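Wemley Adds Oat and Yogurt Drinks to Its Break Room Delivery Service

SKELTUDBY -- Wemley, which stocks break rooms and small office kitchens, will add a range of chilled oat and yogurt drinks to its delivery list in September. The drinks will be offered to all current customers on the regular weekly route at no extra delivery charge.

The new range has 12 items, most of them single-serve bottles. Four are imported and will be sold under their original labels, with an English ingredient and allergen sheet packed in every case.

"Customers have been asking for something between coffee and a full breakfast," said Birgit Heitmann, head of purchasing at Wemley. "We tried a small selection with offices on the Vimby route in the spring, and the reorders were steady enough to go ahead."
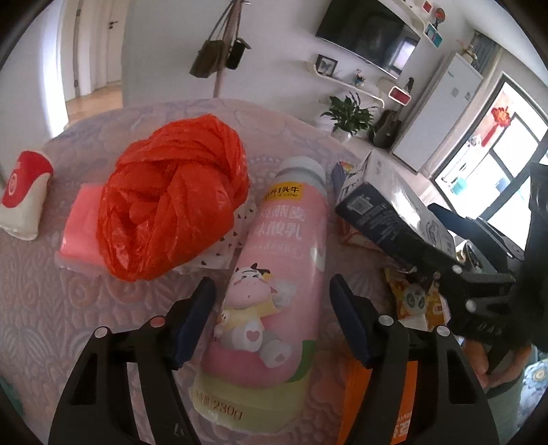
Orders can be placed by the case or as a mixed tray. Mixed trays are packed at the Skeltudby warehouse the evening before delivery and go out on the morning vans, which leave at 5:30 a.m. Customers who already have a Wemley refrigerator do not need new equipment. Those without one can rent a countertop model by the month.

Wemley now serves 846 workplaces, mostly offices, repair shops and dental practices with fewer than 50 staff. The company moved to its present warehouse last year and has 4000 square feet of cold storage there, part of which was fitted out for the new range.

"Chilled goods have a short shelf life, so we had to change how the routes are planned," said Periklis Sotiropoulos, operations manager. "Drivers will check dates at each stop and take back anything close to expiring. The customer gets a credit on the next invoice."

Credits apply to unopened bottles only. Standing orders can be changed or paused up to noon on the day before delivery.

Price lists will be sent with the August invoices. Customers with questions about allergens or storage should contact their route driver or the Wemley order desk.

Press contact: Amber Goossens, Wemley, Skeltudby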